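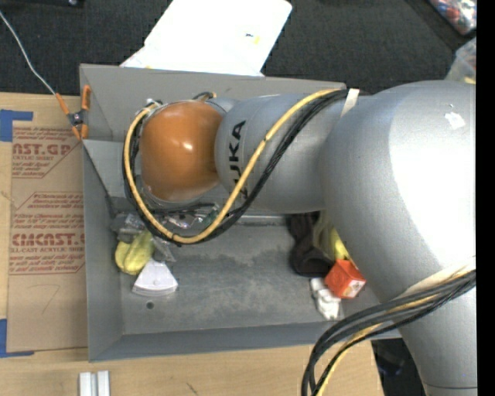
GRIRDEN TO LEND GREY METAL SORTING BINS TO REUSE SHOPS AND CHARITY STOCKROOMS

Scheme opens in April after a trial with Clirnotska shops

Grirden, the storage and workshop supplier based in Meesuk, will begin lending used metal bins to charity shops, repair groups and school stores from April. The bins come from the company's own hire stock and have spent several years in workshops and packing rooms. They are open at the top, with sloping sides, and are meant to be used on a table or bench for sorting small goods by hand.

The scheme is called Flerance. There are 568 bins in the first batch. Borrowers pay a refundable deposit of £14 for each bin and may keep it for as long as they are using it.

Grirden has supplied bins and benches for hire since it was set up. When a hire ends, the bins go back to the yard in Meesuk, where they are washed, checked and sent out again. Those with heavy marks on the floor or walls have been harder to place with paying customers, although most are sound. Until now they were stacked at the back of the yard and sold for scrap once a year.

Staff at the yard asked last summer whether the marked bins could be put to use locally. A trial followed with shops belonging to Clirnotska, which sells donated clothes, soft toys and household items. Clirnotska had been sorting donations in cardboard boxes, and the boxes needed replacing often.

Dinesh Bhat, who manages the Clirnotska stockroom, said: "Most of what comes in is soft. Hats, toys, odd gloves, bits of fabric. In a deep box it all ends up in a heap and you have to tip it out to find anything. With a shallow bin on the table you can put your hand on the thing you want. We have kept ours on the bench since the trial began and I don't plan to give them back."

The trial shops used one bin for each stage of sorting. Donations went into the first bin as they came out of the bag. Items that could be sold went to pricing, and those that needed washing or mending went into a second bin. Rags were bagged for recycling. The shops found that two bins to a table worked well and that a third got in the way of the price gun and the tagging pins.

WHAT BORROWERS WILL GET

Bins will be lent as they are, after cleaning. Each one is looked over for sharp edges and split seams before it leaves the yard, and any bin that fails is taken out of the scheme. Stains and scuffs will not be removed. Grirden considered repainting the bins and decided against it, as fresh paint chips quickly in use and would have put the deposit up.

Some bins have a small drain hole in the floor. Borrowers sorting beads, buttons or coins should ask for one without a hole, or lay a sheet of card over it.

The bins are metal and can scratch a soft tabletop if they are dragged. Shops with wooden tables are advised to lift the bin or put a cloth or rubber mat underneath. Mats are not included, but the yard keeps a box of offcuts that borrowers are welcome to help themselves to when they collect.

The following will be given with each bin:

A card sleeve for a label, with two blank labels
A sheet on cleaning and safe lifting
A return form

Lids are not available. Anyone who needs to store goods overnight in a damp room should look at the company's ordinary hire list, where lidded crates can be found.

CLEANING AND CARE

Warm water and washing-up liquid will deal with most dirt. Bins should be dried with a cloth afterwards and stored upside down if they are going to stand empty. Bleach should not be used. Cloudy patches on the floor of a bin are normal in stock of this age, and scrubbing them with wire wool will only leave a rougher surface that catches on knitted items.

Soft toys and clothing should be dry before they go in. The Clirnotska shops had one case in the trial where a damp jumper left overnight picked up a rust mark from a worn corner. The yard has since added corners to its list of checks.

HOW TO APPLY

The scheme is open to charity shops, repair cafes, toy libraries, schools and playgroups. Private households are not able to borrow at present. Groups may ask for up to six bins at first and can request more once those are in use.

Application forms will be available from the Grirden trade counter in Meesuk and by post. Forms should state what the bins will hold, the size of the table or bench, and who will collect. Collection is from the yard between 10am and 3pm on working days. Delivery can be arranged for groups without a vehicle, and the cost will depend on distance. The yard can also hold bins for up to a fortnight for groups that are waiting on a room or a van.

So far 82 groups have asked to be told when the scheme opens. Bins will be handed out in the order that completed forms arrive, and groups that took part in the trial do not need to apply again. The trial bins, 191 in all, are not counted in the first batch.

Thirumalai Pinto, yard manager at Grirden, said: "They are plain bins and they have had a lot of use. We would sooner see them on a table with something in them than on the scrap lorry. If a shop has had one for five years and still wants it, that is fine by us. If it doesn't suit, bring it back and we will return the deposit."

Deposits will be returned by the same method they were paid. Ordinary wear will not be charged for. A bin that comes back bent or with new holes drilled in it may lose part of its deposit, and the yard will explain any charge in writing.

Grirden expects to add more bins in the autumn, when several long hires come to an end. The size of that batch has not been settled and will depend on the state of the bins when they come in.

NOTES FOR EDITORS

Grirden hires and sells bins, benches and shelving to workshops, packing rooms and stores. Its yard and trade counter are in Meesuk.

Clirnotska runs charity shops selling donated clothing, toys and household goods. It took part in the Flerance trial and receives no payment from Grirden.

Interviews with Thirumalai Pinto and visits to the yard can be arranged through the Grirden trade counter. Requests to visit a Clirnotska stockroom should be made to Dinesh Bhat.

ENDS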